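Teaching a Humanoid to Tidy a Bed: What We Learned From 200 Demos
Project report, spring term
Elibariki Mabula and Cinzia Pagano
2025-05-19

So, our project! Cinzia and I wanted to see how far a small imitation learning model could get with a tidy-up job if we collected every example ourselves. The job is putting plush toys from a bed into a basket. We picked it because a bed is annoying in all the right ways (soft, wrinkly, never the same twice) and because plush toys forgive a bad grip.

We ended up with 200 demonstrations, all teleoperated. I drove for most of April and Cinzia ran the recording software, which we called Masau, and then we swapped because my shoulders were killing me. Each demo starts with the toys somewhere on the sheet and ends when both are in the basket or the driver gives up. We kept the give-ups in their own folder, Sala, and I'm glad we did, since they turned out to be the most useful thing to read through later.

Our first week of data was pretty bad. I always went for the nearer toy first and always came in from the same side, so the model learned my habit and froze up if the toys were placed differently. Cinzia made a placement sheet with 7 starting layouts and we rotated through them, and she also made me mess up the sheet between takes (I kept smoothing it out, no idea why, my mother would be proud). After that the variety was a lot better.

The other headache was timing. Masau saved the arm positions and the video on two different clocks, and they drifted apart over a long session. We spent three whole evenings on that bug! The fix was to restart both recorders before every take and line them up on the first arm movement. It's ugly but it works, and we re-recorded everything that came before it.

About labels: we tag each take with the layout, the driver, which toy went first, and whether there was a regrasp. I wanted a tag for "looks clumsy" too, but the two of us couldn't agree on a single take, so we dropped it.

If we get the lab again next term I'd like to try a third toy, and a basket that moves between takes. Ours was mostly in the same area of the bed, and I suspect the model just memorized where to let go.
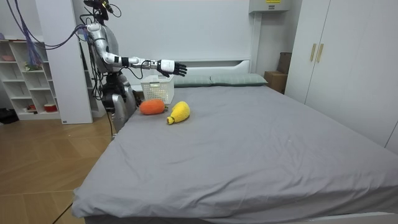 Cinzia thinks we should fix the regrasp tags before we record anything new, and she's probably right, so that's first on the list.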